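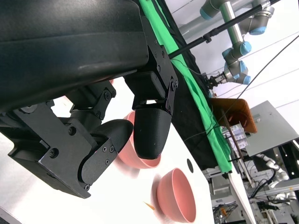 Stomel 2 Wireless Game Controller

Gaming > Controllers > Stomel

The Stomel 2 is a full-size wireless controller for PC and Android. It connects over Bluetooth or through the USB receiver stored in the battery door. Up to two controllers can share one receiver.

Charging takes 2 hours from empty. Battery life is 13 hours with vibration on. You can keep playing while it charges, but the cable must be plugged in before the receiver is paired.

The triggers have a short and a long setting, changed with a switch on the back. Button layouts are saved on the controller and carry over to another PC.

In the box
Stomel 2 controller
USB receiver
Charging cable
Quick start sheet

Not included: phone clip, carrying case. The clip for the first Stomel does not fit this model.

Customer review
"Setup was quick on my desktop. My tablet needed a restart before it found the controller. The long trigger setting is good for racing games." Efua Wumbei, 12/26/19

Sold and shipped by Trillstead. Returns are accepted in the original box. For repair parts, contact Rania Salameh at the service desk.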